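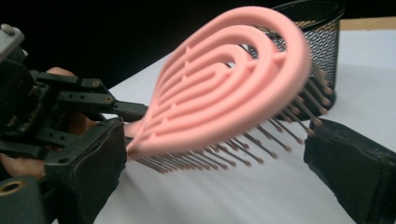 May 2021

Spent most of the session on the brush drawer, which has been bugging me since November (Fermín too, going by the sticky note he left on it). The plan is to sort by how each one gets cleaned, and forget about size and who bought it. The vented ones are the easy group, so I started there! The pink one with the teardrop head is pretty typical: open ribs with gaps between them, thin pins with little ball tips, nowhere much for fluff to hide except down at the base of the pins. Comb first, then a soak, then a rinse straight through the back.

Soak is 20 minutes in warm water with a squirt of Undarine. I tried 70 on one of the old paddle brushes last time and the cushion filled up like a hot water bottle, so no more of that. Paddle brushes get a damp cloth and that's it.

Bins now go:
Mulligan bin - vented, plastic, ok to soak
Wameck bin - cushioned, wipe only
Shoebox - anything with wood in it, ask me first

Fermín Arancibia wants the combs in with the vented ones. I don't love it (they sink to the bottom and you stab yourself looking for them) but ok, we'll try it for 2 weeks.

Still to do: new labels, find the lid for the Gravby tub, and get more towels for drying. Pins facing down on the towel, please, so the heads drain!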